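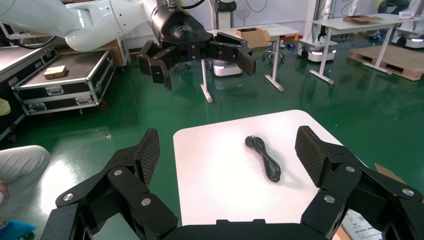

Coiling cords so they stay coiled: what we learned from teaching a gripper

I spend my working hours on a study about how two-finger grippers handle power cords, and my evenings fighting the same cords in my garage. It took me an embarrassingly long time to let the one job help the other. So here are the tips I've carried home, with a bit of the research behind them.

Pinch the whole bundle

Our first method went for the top strand of the coil, which is what I do at home when I'm in a hurry. You get one loop in your hand and the rest slides off and knots itself. Leonardo Guerra rewrote the grasp step so the fingers come down on either side and close on all the strands together, close to the plug. Over 2,712 grasps on plain black cords, that change did more for us than anything else we tried. At home I now close my whole hand around the coil before I lift, and the garage floor is a calmer place (mostly!).

Make the loops long and narrow

Round coils look nice on a bench, but they spread. When you hang the cord from one pinched spot, you want tall loops lying side by side. Mine are about 30 inches, so a heavy extension cord makes a bundle I can hang on one hook.

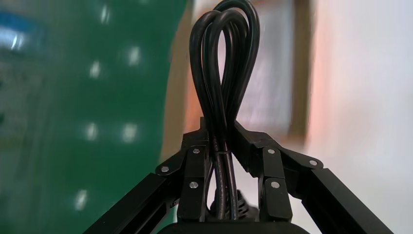
Then there's the matter of where you pinch. Too high and the bottom flops around, too low and the plug is in your palm. Celina Laskowska compared grip points for us and the best one sat just above the stiff part where the cord meets the plug. Don't squeeze the stiff part itself. It's hard and ridged, and the strands next to it slip out.

Start with the plug on the outside

If the plug is buried in the coil, you (or a gripper) have to dig for it. I lay mine at the edge, pointing away from me. In our tests, 158 coils were laid down with the plug tucked under, and those were the slowest ones to pick up by a long way. I still forget this one with the Christmas lights.

Use a plain, light surface

This was Maëlys Guérin's idea for the lab, to help the vision side find the edges of a dark cord. It works on human eyes too - I put an old white shelf across my sawhorses and I can follow a strand through a tangle in half the time.

What we haven't solved

Flat cords. They twist when you lift them and I have no good advice yet. Heino Uibo swears by folding them back and forth like a ribbon and wrapping a strip of cloth around the middle. I'm trying that in March on the vacuum cleaner cord and will add a note under this one.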